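Wrists, cables and a cold garage in February

I've been promising an update on the arm for so long that a couple of you have written to ask whether I'd given up and gone back to birdhouses. I haven't! The arm is still clamped to the end of the bench in the shared shop at Clivwood, it has a new wrist (its third), and as of last Friday evening it can pick up a curved needle and hold on to it, provided you are patient and don't bump the bench.

For anyone just joining, Dullus is my attempt at a small cable-driven arm with a wrist modeled after the ones on surgical robots. I'm not a doctor and this thing will never go near a patient. I like sewing and I like little mechanisms, and a few years ago I got it into my head that I wanted to build a machine that could put a single tidy stitch in a piece of felt. Some people restore motorcycles.

The wrist is where all my evenings have gone. Motors are heavy, so you keep them back at the base and run thin cables down the inside of a tube to move the parts at the far end. That sounds simple until you add the second joint, because the cables for the jaws have to pass over the wrist, and every time the wrist bends it pulls on them. My first version opened its jaws whenever it looked left. My second one did the opposite and bit down so hard it snapped a cable, which went somewhere behind the lumber rack and is presumably still there.

So this winter I stopped cutting metal for a while and spent my time looking closely at how the real ones are laid out, how short the distance is between the end of the shaft and the jaws, and how much gets packed in there.

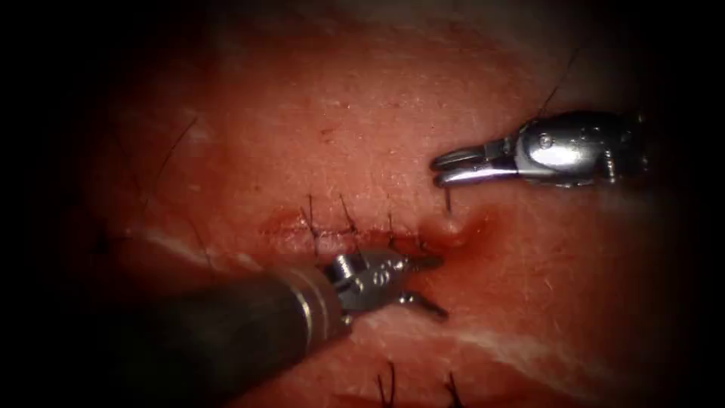 What I finally took from all that looking was that my wrist was much too long. I had been leaving myself room for my fingers and a screwdriver, which is very comfortable when you're putting it together and miserable when you want it to turn in a small space. Version three is 10 mm across at the collar and I moved the pulleys so close together that I had to assemble them with tweezers and a magnifier (and some language I won't repeat on a family blog). The jaws now have 7 mm of flat gripping face, which I roughed up with a fine file so the needle wouldn't roll.

Each jaw gets its own pair of cables now, too. I had been trying to save a motor by making the two jaws open and close together, but letting them move separately means they can both swing to one side and still pinch. It cost me another motor and most of a weekend of rewiring, and I wish I'd done it at the start.

The controller is a board I've been calling Ki, living in an old lunch tin, and it now adds a correction to the jaw cables whenever the wrist bends. I measured the slack by hand at 6 wrist positions and let the program fill in between them. It's crude, but the jaws stay put when the wrist turns, and I stood there bending it back and forth for a good long while just because I could.

Thread is the next headache. Picking up the needle is one thing, but the thread catches on everything, and mine has a special fondness for the screw head on the outer pulley. I've ordered a different screw with a lower head, and in the meantime I've covered it with a dab of wax, which works until the shop heater comes on.

A second arm is also on the list, because you really do want two of them to tie a knot. That one will be called Colloneo and at the moment it consists of a tube, a bag of bearings and a drawing with coffee on it. I'll put up the cable measurements once I've copied them off the back of the envelope, and if anyone has a good way of crimping very fine steel cable without flattening it, please leave a comment. I'm down to my last 3 ferrules and the shop closes at nine.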